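How to budget for a two-arm tabletop setup

12 Aug 2021

I get asked a lot what it costs to put a pair of small robot arms on a table and get them doing something useful. The arms are the bit everyone prices first, and then the money runs out before the table is even bought! So this is the order I do it in now, after getting it wrong at Mestimholm.

Start with the task and write it down in one plain sentence. Mine was "pick up light, springy plastic things of odd shapes and put them somewhere else". That sentence decides the grippers, and the grippers decide a good deal of the rest. If you only ever handle boxes, you can go much cheaper than I did.

Next, get quotes for the arms as a pair, with grippers included. Skikdale wanted 2,311 for each arm and Tikkanen came in at 1,373, but the Tikkanen price left out the fingers, the cables and the power supply (read the small print, twice). Once I'd added those the gap was a lot smaller. I went with Tikkanen anyway, mostly for the spare parts.
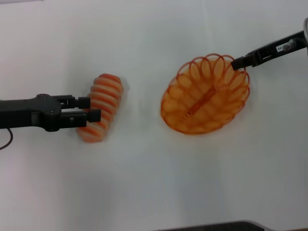

Then do the dull list. A solid table with a plain top, clamps, a camera and its mount, a decent computer, cable ties, an emergency stop you can reach from your chair. My dull list came to 1,221 and I had put down less than half that. The table alone ate 80 in delivery – I'm still cross about it.

Put aside a separate pot for things to pick up. Cheap toys and baskets are great for this, and buy two of everything while you're there, as the shop will stop selling the one you like. Fingers wear as well, so order a spare set with the arms and save yourself the second lot of postage.

Last of all, plan the weeks. We ordered in March and I'd booked the room far too early, so we paid for it while the boxes sat at the Daromlow depot. Ask for a delivery date in writing before you book anything, and leave yourself a clear week for bolting down and setting up. Two arms take longer than twice one arm, what with keeping them out of each other's way.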